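Torunn Tangen
@torunn_dries
2019-11-27

Thread on indoor drying and humidity, for people in older rentals without a vented dryer. Metric units.

Spin speed decides most of it. Water left in the load after the spin has to leave as vapour, and in a closed flat it ends up in the room air. Use the fastest spin the fabric label allows.

Relative humidity depends on temperature. Cool the same air and the figure goes up with no water added. A bedroom kept colder than the rest of the flat will read high even with the washing in another room.

Put the hygrometer on an inside wall at chest height, away from the window and the rack. I use a Wimis. Leave it 3 hours before you trust the reading.

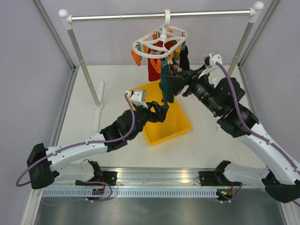
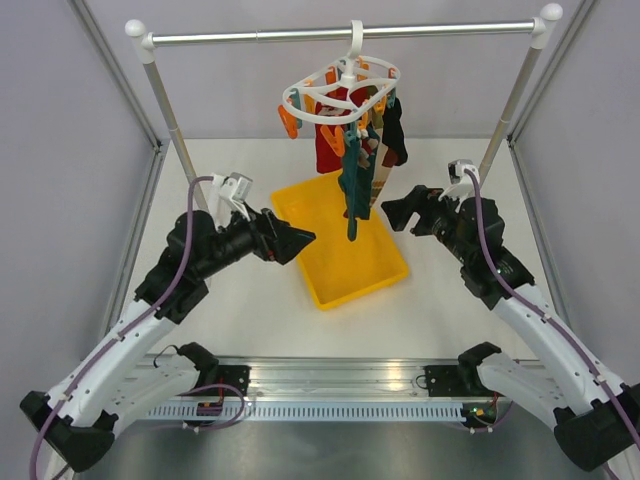

Spacing matters more than most people allow for. Two wet surfaces facing each other share a layer of saturated air and both dry slowly. On a round peg hanger the long pieces are the problem, as with the teal one hanging lower than the black sock. The bottom hem of anything that length is the last part to dry, so feel the hem before you take it down.

Airflow: a small fan on low, aimed across the load. Heating the room without moving air or letting any out gets you a warm damp room.

Ventilation: open two windows on opposite sides for 6 minutes, then close them. In winter the outside air holds very little water, even when it's raining. A window left on the latch all day cools the wall around it, and that's where the mould starts.

Eduardo Castillo asked about dehumidifiers. Compressor units lose capacity in cold rooms. Desiccant units don't lose nearly as much, but they draw more power. My Wikström is a compressor model and it's poor in the laundry in June, fine in the hallway with the door shut.

The Manbridge flats have bathroom fans that recirculate through a filter. Those remove no moisture. Hold a tissue to the grille, then go outside and look for an outlet. The Rillbridge ones are ducted properly.

Next thread: window condensation and how to read a dew point table.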